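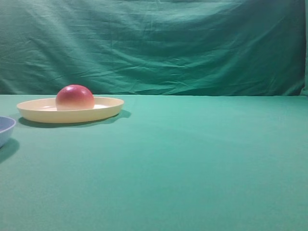 How Cloth Gets Its Color

6 Dec 2022
By the Skemar Children's Science Desk

Most cloth starts out with very little color. Raw cotton is cream or off-white. Wool from a white sheep is closer to pale yellow. Polyester, which is made from oil, comes out of the factory clear or white. The colors you see on curtains, shirts and tablecloths are nearly all added later, in a step called dyeing.

Dye and paint are different

Paint sits on top of a surface. If you scratch a painted wall, the paint comes off and you can see what is under it. Dye goes into the cloth. It is made of very small particles, called molecules, that are small enough to move inside the fibers. A fiber is one of the thin hairs that are twisted together to make thread.

Once a dye molecule is inside a fiber, it has to stay there. Some dyes form a chemical bond with the fiber. A bond is a strong link between two molecules. Other dyes are held by weaker forces, or they are trapped because the fiber closes up around them when it cools.

Different fibers need different dyes. A dye made for cotton will mostly wash out of polyester. This is why a cotton shirt sewn with polyester thread can be dyed at home and end up with stitches that are still white.

Why dyed cloth looks colored

White light is a mixture of all the colors of the rainbow. When it falls on dyed cloth, the dye molecules take in some of the colors. Scientists say that the light is absorbed. The rest of the light bounces off, and part of it reaches your eyes.

Green dye absorbs most of the red light and much of the blue-violet light. The green light bounces off, so the cloth looks green. Black dye absorbs nearly all of the light. Undyed white cloth absorbs very little.

The shape of the cloth matters too. A fold that faces the light sends more of it back and looks paler. The dip beside it gets less light and looks darker. The dye is the same in both places.

What happens in a dye house

A dye house is a factory where cloth or thread is colored. The Prokent dye house, near Nodside, colors cotton. A typical order goes through these stages.

1. Washing. Cotton has a thin coat of natural wax, which keeps water out. The cloth is boiled in water with washing soda to remove the wax. This stage is called scouring.

2. Bleaching. The creamy color of the cotton is removed. Cloth that will be dyed black can skip this stage. Cloth that will be dyed a light color cannot.

3. Mixing the dye. The dye arrives as a powder and is weighed on a scale. A small mistake in the weight makes a difference that people can see, so each batch is weighed by one worker and checked by another.

4. The dye bath. The cloth is put into a tank of water and dye. Salt is added. In water, cotton and many dyes push each other away slightly, and salt weakens this push so that the dye can get close to the fiber.

5. Fixing. Washing soda goes into the bath. It starts the reaction that joins the dye to the cotton. Before this stage, much of the dye could still be rinsed out.

6. Rinsing. Some dye never joins to a fiber. It has to be washed away, or it will come off later on skin or on other clothes.

7. Drying and checking. The cloth is dried flat and compared with a sample of the right color under a special lamp.

The longest piece of cloth Prokent has dyed as one order was 2,909 meters. It was split between two tanks. The two halves came out slightly different, and one of them had to be dyed again.

Making green

Green can be made with one green dye or by mixing a yellow dye with a blue one. Mixing is common because it lets a dye house make many greens from a few powders. The Prokent recipe book has 300 greens in it. More blue in the mix gives teal. More yellow gives lime.

Mixed greens have a problem. The two dyes may not fade at the same speed. If the yellow part fades first, the cloth slowly turns bluer. If the blue part fades first, it turns yellower.
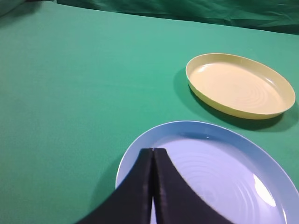
Two plates on a green cloth.

Where dyes come from

For thousands of years, dyes came from plants, insects and shellfish. Blue came from the leaves of indigo or woad. Red came from the roots of madder. Yellow came from weld, a tall plant that still grows beside roads. Few plants give a strong green, so dyers colored cloth yellow first and then dipped it in blue.

Plant dyes often need a helper called a mordant. A mordant is a metal salt, such as alum, that links the dye to the fiber. The same plant can give different colors with different mordants.

Most dyes used today are made in chemical plants. They cost less, and each batch is very close to the one before.

Dye and water

Dyeing uses a lot of water. The used water holds leftover dye, salt and soda, and it must be cleaned before it goes into a river. At Nodside it is held in a settling pond, where solid bits sink to the bottom. It then goes through tanks of bacteria that break down part of the dye. Salt is harder to remove and needs a very fine filter.

The town of Koppel, downstream, tests its river water every March. The testers shine a light through a tube of the water and measure how much comes out at the other end. Clear water lets more of the light pass.

Words to know

Absorb: to take in.
Fiber: a thin hair of cotton, wool or another material.
Fixing: making the dye stay in the cloth.
Mordant: a metal salt that helps a dye hold on to a fiber.
Scouring: washing cloth to take off wax and dirt before dyeing.

Last updated: March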